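Home / Fabric care / Shavers and combs

Sivico Fabric Shaver, corded

$26.00
In stock, ships from Cluswood
Color: cream, or slate

I held off on selling an electric fabric shaver for a long time. I'd bought so many bad ones! The first chewed a hole in the elbow of a cardigan I really loved, and the next two ran on batteries that gave out halfway up a sleeve, so I had one fuzzy arm and one smooth one and no spare batteries in the house. After that I went back to my little brass comb and told every customer who asked that combs were the way to go.

Then I tried the Sivico, grumbling, on an old pair of sweatpants. I did one leg, then the other leg, then the couch, and then I went looking through the hall closet for things to shave. It's been on the shop shelf ever since.

It plugs into the wall, it has a wide flat head with a steel mesh over the blades, and there's a dial for how close you want to cut. The fuzz goes into a clear cup on the back that twists off. You get one spare blade in the box and a cleaning brush that is too small, in my opinion (an old toothbrush is better).

What it's good on

Sweaters, sweatshirts, fleece, flannel sheets, wool coats, upholstery with a flat weave, leggings, felted slippers, the insides of hoods. Acrylic blends are where it really shines, because acrylic pills hang on for dear life and a comb just drags them around. Wool pills come off more easily and you can get away with a lighter setting.
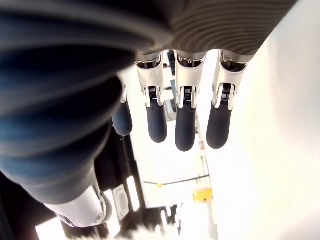

Ribbing gets its own paragraph, as I get more email about it than anything else. Most people run the shaver straight across a rib knit and then wonder why the tops of the ribs look thin. Go along the ribs, always, even when they bend and you have to turn the garment as you go. On fine curving ribs like the ones in that dark charcoal gray fabric, I'd set the dial to its highest guard and do short strokes, lifting off at the end of each one. Side light is your friend too. See how the gray picks up the light in soft bands? With a lamp off to one side you can spot every bit of fuzz sitting on top of a rib, and with the ceiling light alone you'll miss half of it. Big, deep folds are a different animal. Pull them flat over your knee or a book before you bring a blade anywhere near.

The dial, explained by someone who ignored the leaflet

There are three guard heights. The leaflet numbers them but the numbers on my dial wore off, so I call them high, middle and none.

High is for anything knitted that you'd be upset to lose. Start there. If it takes off most of the fuzz, stop, you're done.

Middle is for sweatshirts, sheets, blankets and coats. I use middle more than the other two put together.

None means the mesh sits right on the cloth. I use it on the couch and on felt. I do not use it on knits, and I'd ask you not to either, or at least not to email me afterward!

The mesh has 133 holes in it, according to the box, in three different sizes. The bigger ones near the rim grab the long stringy pills and the small ones in the middle tidy up. In practice you just move it in slow circles and it sorts itself out.

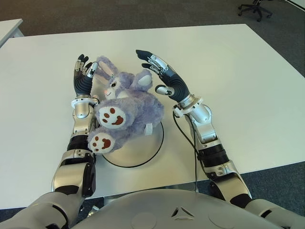 Maribeth Olander
Owner, Cluswood Mending & Fabric Care

A few things I've learned that aren't in the leaflet.

Wash the item first and let it dry all the way. Damp cloth stretches under the head and clogs the cup with a sort of gray paste. If you've got a lint roller, go over it before you plug in, so the shaver is working on pills and not on dog hair.

Lay the thing flat. I know it's tempting to do a sweater while you're wearing it, and I have done a cuff or two that way on my way out the door at 8 a.m., but skin dips and wrinkles and the cloth dips with it. A hard flat surface is what you want, with nothing lumpy underneath. Check for the care label too. Those little tags bunch up under a side seam and make a bump, and bumps are where holes come from.

Keep it moving. You don't need to push. If you find yourself pushing, the blade is dull or the cup is full, and it's usually the cup.

Stay off lace, sequins, anything with a loose weave, embroidery, terry towels (you'll shave the loops right off), and mohair. Please not mohair. It's meant to be fuzzy! I had a lady's scarf come into the shop after somebody helpfully de-fuzzed it and there wasn't a lot I could do.

And unplug it before you take the mesh off. The switch on the handle is easy to bump with the heel of your hand.

Cord length and noise

The cord is 63 inches. That gets me from the outlet behind my ironing board to the middle of the bed with a little slack, but it won't get you across a living room, so if you're doing a couch you'll want an extension cord. I'd have liked it longer. I've told Sivico so, very politely, more than once.

It hums. I can hear the radio over it. My cat leaves the room, but she leaves the room for the toaster too.
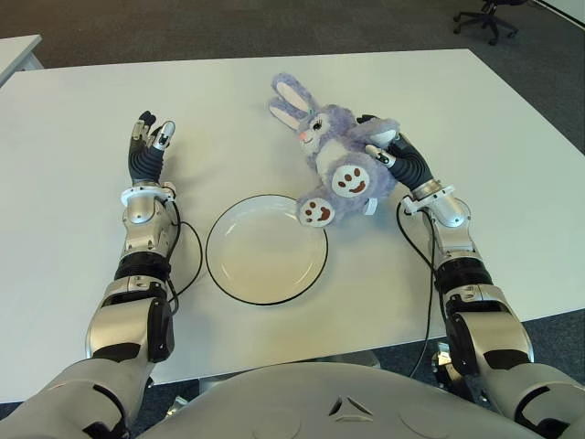
Stuffed animals are the other big question, usually from parents and usually in a bit of a panic before a birthday or a trip. Yes, you can use it on most of them, with some care. What matters is the pile. Short, flat plush that has gone pilly on the belly can be done on high with a very light hand. Long or curly fur can't, it'll just come out with bald spots, so use a pet slicker brush there instead. I like to have a white plate next to me on the table, same as the round one by the lavender bunny, and tip the fuzz cup out onto it every few minutes. You'd be surprised how much you learn from it. If what lands on the plate is little balls, carry on. If it's soft even fluff in the color of the toy, you're cutting into the plush and you should quit. Hold the toy firmly with your other hand so the body doesn't roll, stay well back from eyes, noses and whiskers, and do ears last, flat on the tabletop, one side at a time. A pale color like lavender also shows up dark lint like crazy, so a pass with a roller before and after makes a big difference.

Spare blades

A blade lasts me through a whole winter of shop mending, which is a lot more than most homes will ask of it. You'll know it's going when the shaver starts to leave pills behind that it used to take in one pass, or when it tugs. Spares come in a pack of two and I keep them in stock. They're the same blade for the cream and the slate.

Do not sharpen the old one with foil or sandpaper. I've seen the videos. I tried it. It made a noise I didn't care for and it cut worse.

How it compares with the others I carry

The Marwat comb is the one to get for cashmere and for travel. No blade, no cord, goes in a pocket. It's slower, and it won't do much for acrylic, but I've never hurt a sweater with it. Plenty of people buy both, and I do think that's the nicest setup if you have good knits and a couch.

The Raltdale stone is a block of pumice-type stuff you rub over the cloth. It's good for heavy coats and car seats and it sheds black grit everywhere, so do it outside. I wouldn't bring it near a knit.

If you only want one thing and your closet is mostly sweatshirts and leggings, get the shaver.

Details

Head width: 2.5 inches
Cord: 63 inches
Weight: 300 grams
Guard heights: three
Blade: stainless steel, replaceable
In the box: shaver, one spare blade, brush, leaflet

Cleaning

Empty the cup after every use. Twist the mesh off once in a while, lift out the blade and brush underneath it, where the lint packs in like felt. Wipe the outside with a barely damp cloth. Nothing on it goes in the sink except the cup, and the cup needs to be bone dry before it goes back on.

Shipping and returns

I pack orders in the afternoon and they go out the next morning. October through the holidays gets busy, so add a day or two. If yours shows up with a cracked cup (it's happened, the early boxes were flimsy) send me a photo and I'll mail you a new cup, no need to send the whole thing back. Unused shavers can come back for a full refund within a month. Used ones I'll take back if there's something wrong with the motor or the switch.

Questions about a particular sweater? Email me a close-up of the fuzzy part and the care label, and tell me what it's made of if you know. I answer most of them in the evening, after the shop's closed.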